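The work bays at Isden Yard are open again

Aug 9, 2024

I went over to Vastidthorpe this morning to have a nose round the workshop at Isden Yard, which has been shut for refitting since April, and I came home with a bad case of bench envy. If you used the old place you'll remember it: brown walls, brown floor, brown tables with somebody's initials in them, and one strip light that buzzed. All gone!

What they've put in is a row of boxed-in work bays, with a wall at the back and one down each side, and a big flat white top to work on. The walls are a pale lavender-grey with no shine to them at all. I'd have called it lilac, but Filipa Salgado, who runs the bookings, corrected me twice, so lavender-grey it is. She chose the colour herself after living with test patches on the old kitchen door for a month, and she tells me the first choice was a green that made everyone look ill.

The fitting was done by Breathnach, the joiners from the top of the village, and the white panels came from Cornik. Filipa gave me the price as well: £339 a bay for the tops and walls, paid for out of the £3000 raised at last year's plant sale and auction. The rest of that money has gone on wiring and on fixing the door, which now shuts without a shove. 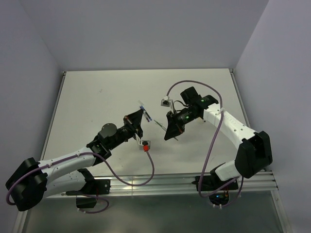 I did wonder about white. I have a white worktop at home and spend half my life going at it with a cloth. Settimio Mancuso, who has rented a place at the yard longer than anyone and repairs clocks there, was against it as well – he wanted dark green, like a snooker table – but he's come round. He dropped a screw no bigger than a grain of rice on Wednesday and found it straight away, and he said that on the old tables it would have been gone until Christmas.

The tops have picked up a few faint scuffs already. Filipa isn't bothered and says a bench with no marks on it is a bench no one's using. She would like people to put a cutting mat down before they get a knife out, though, and please keep mugs on the shelf by the sink. There's a sign up about the mugs. It has been underlined.

The other thing I liked was the silver aluminium rail along the front of the table, the sort with grooves running down it, so you can bolt things on where you want them and move them later. Settimio has his eye on it for his lamp and his magnifier. I've got one clamp at home that has never once stayed where I put it, and I stood there looking at that rail for longer than was polite.

Bookings opened this week and there are 26 names on the list so far, with room for 50. Mornings are going fastest. Evening places are still easy to come by if you don't mind the car park in the dark, and you can ask Filipa at the yard office any weekday before four. The kettle is new too, by the way, and it's enormous.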